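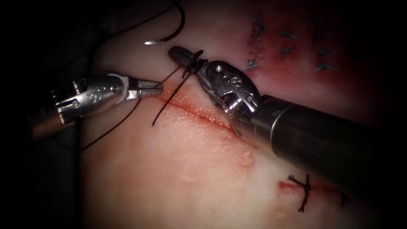
Jitendra Singhal wrote to us to say that his knots kept sliding open on the pad, and could the booklet please spend a bit longer on the tying and a bit less on the unpacking. Fair enough, and so this section has grown a little since the last printing.

Section 3: Tying off on the Drerow practice pad

Before you start, set the pad on a flat surface with a good light over the middle of it. Give yourself time - the first few knots are always slow, and there's no harm in that.

1. Pass the thread through both sides of the cut and draw it along until you have a short tail on the far side.

2. Hold the long end in one set of jaws, a little way above the cut.

3. Wrap the long end around the other set of jaws. Use 2 turns for the first throw, and keep them fairly close to the tip if you can.

4. Reach for the short tail, grip it, and draw it back through the loops.

5. Lay the knot down flat across the cut, pulling evenly to either side.

6. Add a single throw in the opposite direction, then another, and trim.

Note: A dark thread is much easier to follow against the pale pad, especially if your eyes are tired at the end of the day.

Caution: Don't haul on the thread. The edges should just meet, and a pad that has torn once will tear again in the same spot. Replacement pads can be ordered from Kanagaratnam under part number 1109.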